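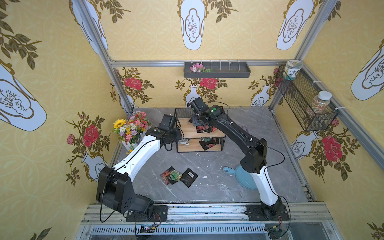
Capítulo 5. Cómo comparar dos pinzas sin engañarse

Confieso que la primera vez que me tocó elegir una pinza lo hice mirando el catálogo, ¡y así me fue! Compré la que más fuerza tenía, la monté un lunes y me pasé la semana aplastando bolsas de aperitivos. Desde entonces empiezo siempre por el objeto y por el sitio donde está. Una bolsita negra tumbada en el suelo no pide lo mismo que otra colocada en la balda alta de un estante: en el suelo hay espacio para bajar en vertical, y en la balda el antebrazo tiene que llegar estirado y desde un lado, con el cable colgando por detrás del codo (ojo con ese cable, que volverá a salir en este capítulo). Y cuando dos paquetes se solapan, como el pequeño verde y dorado con su vecino, la cosa se complica otro poco.

En este capítulo vamos a enfrentar 2 pinzas, la Atia y la Gerska, y luego repetiremos los ensayos con el controlador Trarnley. Trabajaremos con 3 tareas:

Recoger un paquete blando del suelo.
Dejarlo en la balda superior.
Separar dos paquetes que se tocan.

De cada tarea haremos 5 intentos por pinza. Ya sé que son pocos, pero para aprender el método me bastan, y en julio, cuando di este tema por primera vez, mis alumnos agradecieron acabar antes de la cena.

Antes de empezar, anota en tu cuaderno la altura de la balda, la posición de partida de cada brazo y qué vas a llamar «fallo». Esto último parece una tontería, pero me ha costado más discusiones que cualquier motor. Yo cuento como fallo todo paquete que se suelta antes de tocar la balda, aunque caiga encima de ella por suerte.

5.1 El agarre de objetos blandos

Una bolsa cerrada lleva aire dentro, y ese aire se mueve cuando aprietas.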